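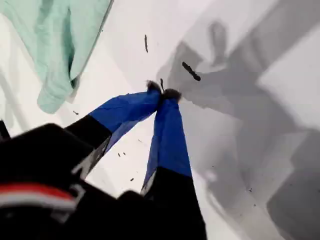 Slide 2: Why sweaters pill

Start with a show of hands. Who has stopped wearing a sweater over pilling? Leave time for this, people like to talk about it.

Pills are short fibers that work loose from the yarn, get rubbed and tangle into balls. Underarms, cuffs, the side where your bag hangs. They can show up on cheap knits and on expensive ones. Soft yarn is often worse, as it tends to be loosely spun and has shorter fibers.

Say this slowly: pilling in the first few wears doesn't mean the sweater is bad. A lot of the loose fiber comes off early and then it settles down. Blends with nylon or polyester are the exception – the strong fiber holds the pill on and it stays there until you cut it off.

Slide 3: Taking pills off

Lay the sweater flat on a hard table. Never do it while wearing it. (Raymonde Bélanger's elbow story goes here if there's time. She said I can use her name.)

Comb: good for fine, smooth knits. Short strokes, one direction, hold the fabric tight with the other hand.
Stone: heavy knits only. Makes a mess, do it outside.
Electric shaver: fastest. Use the guard. Keep it moving and stay off the seams, buttonholes and any cable work.
Small scissors: for the odd big one.

Don't pull pills off with your fingers. You drag more fiber out of the yarn and that makes the next pill.

Pass around the gray cardigan. Left sleeve has been combed, right one hasn't. Make sure it comes back this time.

Slide 4: Washing

Most people wash wool too often. Air it overnight on a chair and it's usually fine. I wash mine when there's a stain or a smell, or before it goes away for the summer.

Hand wash steps, read from the slide:
Turn it inside out.
Fill the basin with cool water, add wool wash, swish it around before the sweater goes in.
Push the sweater under and leave it alone for 26 minutes or whatever your kitchen timer is nearest to. Mine came from Ryszard Szulc, who writes everything down to the minute.
Drain, press the water out against the side, don't lift it by the shoulders.
Rinse in water at the same temperature.
Roll it in a towel and press on the towel.

Someone will ask about the machine. Answer: yes, if the label allows it, on the wool cycle, in a mesh bag. The danger is heat and rubbing together. I have shrunk two sweaters, both from not checking the dial.

Slide 5: Drying

Flat, on a rack or a dry towel, away from the radiator. Pull it gently to size while it's damp. A medium sweater takes me a day and a half in February, less in summer. Turn it over once.

Hanging is what gives you long sleeves and bumps at the shoulders.

Slide 6: Moths

This gets the most questions so don't rush. The larvae do the eating. They go for wool that has skin oil or food on it, in dark places where nothing gets moved. So wash first, then store.

Freezer method: sealed bag, squeeze the air out, two weeks. Let it come back to room temperature before you open the bag.

Cedar is pleasant but weak. Wojciech Walczak will disagree from the second row – let him, then move on.

At the Cluscombe evening we had 43 people and some 5 of them had brought a sweater with holes. If that happens again, ask them to keep the bags closed until the break.

Slide 7: Storing

Fold, don't hang. Heavy ones at the bottom. Cotton bag or a box with a tight lid. Shake everything out once a month.

Slide 8: Questions

Likely ones: cashmere (same rules, be gentler), acrylic (wash it more often, shave it, keep it away from the iron), dry cleaning (fine for lined or structured pieces).

Bronisława Jabłońska is doing darning after the break at the long table by the window. Anyone who wants to stay needs a blunt needle. She has spare yarn, mostly navy and brown.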